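Acceptance Criteria

A story about a service contract, a screw cap and the Zemora kitchen bench.
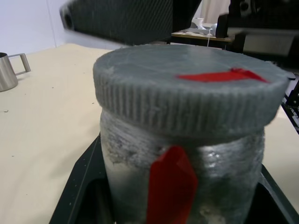 Short fiction
By A. Vávra
Filed under: Work, Machines

The contract defined a chore as a task with a start state, an end state and a person who would otherwise have to do it. Gimton had written the definition. Brokholm had signed it, and I was sent in November to decide whether the Zemora bench met it.

I had a folding chair, a stopwatch and a form of 87 lines. Line 1 was "Opens container." The form allowed three answers: pass, fail and not attempted. The engineer on duty told me the log held 1,969 attempts at line 1 and asked whether I wanted the good ones. I asked for the next one.

The gripper came down over the ribbed lid and stopped. It stayed stopped for eleven seconds. In my own kitchen I would have had the lid off, looked inside, and forgotten what I wanted. Then the fingers closed, the wrist turned, and the lid turned with it by perhaps a quarter. The fingers opened, the wrist unwound, and the process began again. A human wrist has the same problem and solves it the same way, only without announcing each step on a monitor.

On the fourth regrasp the container turned with the lid. The engineer wrote something down. I wrote nothing, as the form had no line for it.

"It would be fine with a heavier container," the engineer said.

I said that people owned the containers they owned. 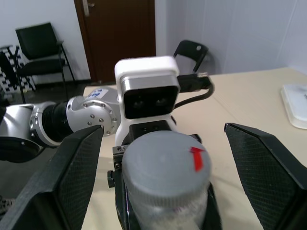

Line 1: screw cap with red arrow, fingers open.

For the second attempt the procedure was revised. The red arrow gave the start angle, so that anyone reading the log could work out how far the cap had moved. The machine had no opinion about the arrow. I found that I did. I watched it through the whole approach and was disappointed each time the fingers covered it.

The cap came free in 2 minutes 40 seconds. I marked a pass, then read the footnote, which said "without supervision," and looked at the engineer's hand resting beside the stop button. I asked whether the hand was required. The engineer said it had been there on every attempt and no one had tested the bench without it.

We broke for lunch. The engineer opened a jar of pickles, failed, ran it under the hot tap, failed, and put it back in the refrigerator. I did not have a form for that either.

After lunch I asked to skip ahead to line 14, "Moves open box without disturbing adjacent items." The can behind the box was the adjacent item. I read out the line, started the stopwatch and moved my chair back, although I had not been asked to.

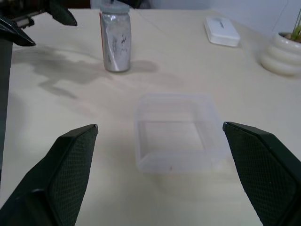 Findings

Line 14 took roughly a minute. The box moved and the can did not. I marked a pass and wrote "hand present" in the margin.

Brokholm wanted one word at the bottom of the last page. The word could be "yet" or "accepted," according to the cover letter, and would release a payment of 3,695 in either case, so I assume somebody had drafted it in a hurry.

I asked the engineer to step out to the corridor. The engineer looked at the stop button, then at me, and went. I moved my chair to the bench, put my hand beside the button and read out line 1 again.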